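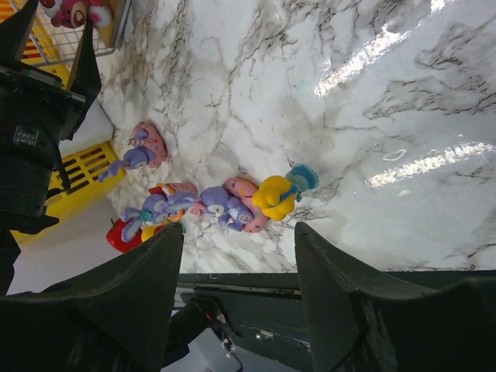 The purple rabbits and the marble table

16/02/2019

Since two weeks I am living with more toys than I have ever owned in my own childhood. My sister had to travel for her work, and my niece is staying with me until the end of the month. She is five years old and she arrived with one suitcase of clothes and two bags of small animals. I want to write down how we keep them, because a few readers asked me after my last post how a person with a small apartment can live with a child and still find the coffee cups.

First, the table. Some of you will remember that I bought it with my first good salary, and that I was very proud of the marble pattern, white with gray and black veins. It is very shiny. When the light is strong you get white stripes on it and you must move your head to read a newspaper. For me it was always the table for guests. For my niece it is ice. The rabbits skate there and fall down, and then they need a doctor.

There are three purple rabbits. The one with the teal bow is the oldest sister, she decides everything. The one with the pink heart on the belly is the doctor. The last one has no bow or heart that I know of, and she has the hardest life, she is always sleeping or lost. My niece calls her Juto. I asked what it means and she told me it is only her name, like my name is only my name. I had no answer to this.

The yellow duck came separately, from a neighbor, Jailson Brandão, whose daughters are now too big for such things. It has a little tuft on the head. The rabbits did not accept it for one full day. Now it has a job, it is selling the red apple and the light-blue flower from a shop. The prices are not stable. Yesterday I paid 900 for the apple, and in the evening the same apple was 17.

Now the practical part.

I tried in the beginning to have one big box for everything. It was a mistake. When she wanted one rabbit, she turned the box over, and we had everything on the floor under the sofa. Then I made it too complicated, with small bags and labels, and she can not read yet, so the labels were only for me. What works now is very simple. Hard crates are for hard toys, and the wire basket is for the soft ones. The pink teddy bear lives in the white wire basket and he can look out. The yellow plastic crate has openings in the side, so she can see if a thing is inside and does not need to empty it.

The oval bases, the pink ones with the dots, were for me the biggest problem. They separate from the figures and I stepped on one with no shoes. I wanted to glue them. My niece was very against it, because the bases are also beds, and boats, and one time a pizza. So we have an agreement that the bases are collected first, before any rabbit goes home. The little pink dish with the red and orange rim we collect with them.

I wrote to my old friend Obaidul Bhuiyan, who raised four children, and asked him how long the tidying should take in the evening. He answered that if it takes more than one song, you have too many toys or too short a song. We chose a long song.

For cleaning I use a soft cloth and warm water with one drop of dish soap, for the toys and for the table also. I do not put vinegar on this table. I did it once on another one, in my first apartment, and the shine went away in that place and it never came back.

Next week I will write about the bread, I promised it already in January. The dough is ready in my head but the kitchen counter is at the moment a hospital.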